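NOTICE TO PATRONS OF THE GRILLITSIDE DINING ROOM

The management of the Grillitside Dining Room wishes to inform its patrons that the booth by the paneled wall will remain reserved until the close of June. Patrons are asked not to sit there, and not to remove anything that has been placed on the table.

The reservation was made in writing by a guest who gave no address. The letter enclosed payment for 60 meals and set out the terms under which they were to be served. A meal was to be brought to the booth each day at noon. It was to be accompanied by one bottle of pear drink, set upright on the red coaster and left closed. The guest would attend when circumstances allowed.

The management accepted these terms. It has since been the duty of the noon staff to lay the table as instructed, to stand by for one hour, and to clear it again. The soup is returned to the kitchen. The bottle is returned to the shelf.

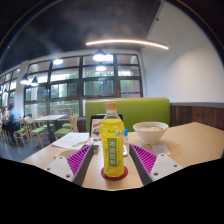 On the ninth day the staff reported an irregularity. The bowl had been carried back to the kitchen empty, although no person had been seen to enter the booth. The green cushion of the seat was found to be pressed down on one side, as it would be after a long lunch. The bottle had not been opened. A receipt from the Clolel ferry office, dated May 26, 2023, was found folded beneath the coaster.

Inquiries were made at Clolel. The ferry office confirmed that a single passage to Rotich had been sold on that date and never used. The clerk remembered the purchaser only as a person who had asked whether there was time to eat before the boat, and had been told — correctly, according to the timetable — that there was.

The management has considered whether the arrangement should continue. The kitchen has asked that it be ended. The noon staff have asked that it be kept, and have further requested that a second bottle be brought to the table. This request has been granted at the expense of the house.

Patrons seated nearby may now and then hear the sound of a page being turned. They are asked to lower their voices until it stops. Those who find the sound disagreeable will be offered a table at the front windows, where service is available until 9 in the evening.

The second bottle was placed yesterday at noon. When the staff came to clear the table, its cap was lying beside it.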